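Warkum House News: The Laundry Basket Problem

I have been putting off writing about laundry for this newsletter, mostly because every time I sat down to do it there was a load waiting for me. 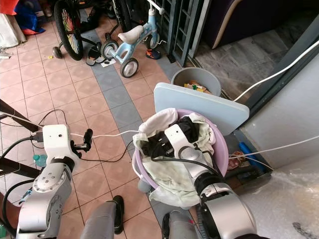 One basket, parked on the floor

My lavender basket lives on the salmon tiles, right by the wall, and at any given moment it has a bit of everything in it. Something black in the middle, something white at the back, and a mint green cloth hanging over the front rim like it's trying to leave. A bucket behind it, a kid's balance bike not far off, a shoe. If your house has children in it (or did once), I think you know this corner. You may have the same one, only with a scooter.

A bunch of you wrote in after the August issue, the one where I went on and on about closets, and asked when I was going to get to the clothes that never make it to the closet. Fair question! So I've spent the last few weeks trying to get better at the part between the line and the drawer, and I have some things to report.

Sort at the basket, before anything moves

I used to carry the whole basket to the bedroom and dump it on the bed. Big mistake, at least for me, because then it was bedtime and the whole pile went right back in the basket and we started over the next day. Now I sort where the basket sits. I get down on the floor with it and pull things out one at a time, and each one goes on a pile: kids, grown-ups, kitchen. That's all the sorting I do. I tried separate piles for socks and for pajamas and it fell apart by Tuesday.

Kitchen cloths come out first. They're flat, they're fast, and once they're gone the basket looks a lot less scary. Dark things I leave for last, mainly so I can check them for lint near a window.

The two-basket idea

Our neighbors over in Mikdale swear by keeping 2 baskets, one for clean and one for dirty, in different colors so no one can mix them up. I gave it a real try. The second basket was full of train tracks within a day and I have not seen the bottom of it since. If you have older kids, or stronger willpower, it's probably a great system. I've gone back to one basket and a hook on the bathroom door with a cloth bag for the dirty stuff, and that's been working pretty well.

Getting the floor back

Now for the part that's less about clothes. A basket on the floor is a magnet. I set mine down and by evening there's a bottle next to it, and some packaging somebody meant to take out, and a sheet of plastic from who knows what. I've started doing what I call a lap. Before I fold anything I walk one lap around the basket and pick up whatever isn't laundry. Trash goes in the trash, shoes go to the door, and the bike gets wheeled over to the wall (my youngest insists on parking it personally, so add a few minutes for that).

The bucket I go back and forth on. It's handy having one close by, and I do toss odds and ends in it while I'm working. But it fills up, and then it's just a second basket full of things I don't want to deal with. My rule for now is that the bucket gets emptied whenever the laundry basket does. I'm keeping that rule maybe half the time.

Tile is nice for all this, by the way. You can sweep right up to the basket, slide it over, and sweep where it was. When we lived in the Trurach apartment we had carpet wall to wall and I found buttons in it for years.

Folding, such as it is

I'm a lazy folder and I've made peace with it. Shirts get folded in thirds and then in half. Kids' pants get folded once. Cloths for the kitchen get rolled, and they stand up in the drawer so I can grab one with wet hands. Anything that'll be worn tomorrow doesn't get folded at all, it goes on the chair. A reader in Yeo told me she quit folding underwear altogether and tosses it all in a drawer, and I read that letter twice and then went and did the same thing. I haven't missed it.

What's coming up

Next time I want to talk about that awkward strip of space along a wall where boards and buckets and things that lean seem to collect. If you've got a good fix for yours, please write and tell me, and if all you've got is a mess, I'd like to hear about that too. Send your letters by Sunday, January 18, 2026 and I'll fit in as many as I can. Meanwhile there's a load waiting, and I think that mint green cloth has a stain on it I'm going to have to look into.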